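Kiln notebook, glaze bench, May

Long one today, so get yourself a coffee before you start. I finally opened the second firing of the oatmeal glaze and I'm happier with it than I expected to be, though not all the way happy (am I ever?). Of the 22 test tiles, 14 came out smooth with that soft satin surface we were after. The rest have pinholes, nearly all of them on the brown clay, and nearly all on the tiles where I dipped twice.

Nhyira Essien stopped by before lunch and went over them with the hand lens. She thinks the bisque is too quick and the brown body is still letting off gas when the glaze starts to seal. I had been blaming my mixing. We talked it back and forth for a good long while, and I've come around to her view, mostly – the white clay got exactly the same bucket, the same sieve and the same tired arm doing the stirring, and it looks lovely.

The Naciri batch is the one to keep. I weighed it out again this afternoon, dry, and it took me two tries to get the talc right as I'd left the scoop on the scale. Water went in a little at a time until it coated a finger like light cream. I know that's no kind of measurement, and I do mean to start using the hydrometer, which is in the drawer under the Kirex stains, next to the spare cones. 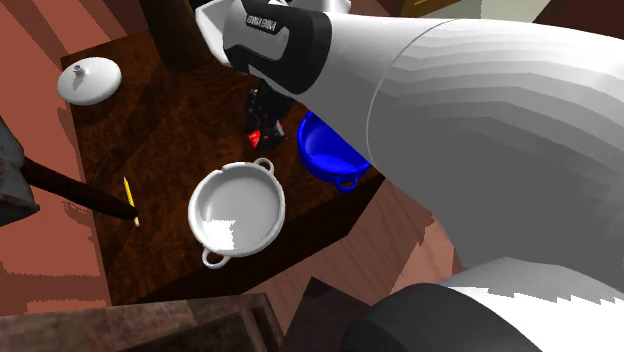
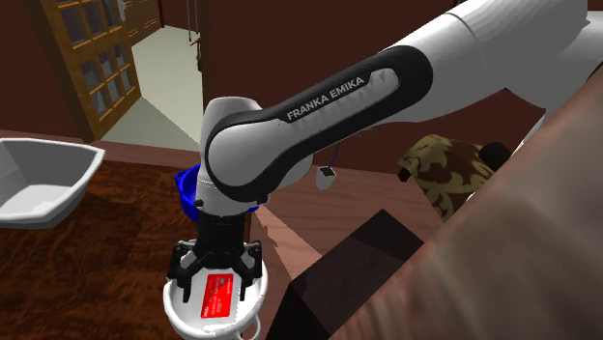

Two renders. The mug with the red card in it is in the second one.

Back to the pinholes. Plan for the next round is to slow the bisque on the brown tiles and add a 50 minute hold near the top, then glaze them with a single dip only. I'd like to change one thing at a time like a sensible person, but the kiln is spoken for most of this month and I can't see getting more than one load in. So it'll be both changes together, with a few double-dipped tiles tucked in at the back so we learn something about that too.

Shelf notes while I remember. The middle shelf has a fresh drip on the left side that needs grinding before anyone loads it. Kiln wash is low. I ordered another tub from Zavlow, and please, if you use the last of something, put it on the list by the door!

Tile 69 is missing. It's a brown one, single dip, with the number scratched on the foot in my terrible handwriting. If it went home in somebody's apron pocket I won't be cross, I'd just love to see it, as its neighbors were the best of the brown lot.

Also still owe the Irov clay a proper shrinkage test. The bars are cut and drying under plastic on the window side. Turn them over if you pass, they like to curl.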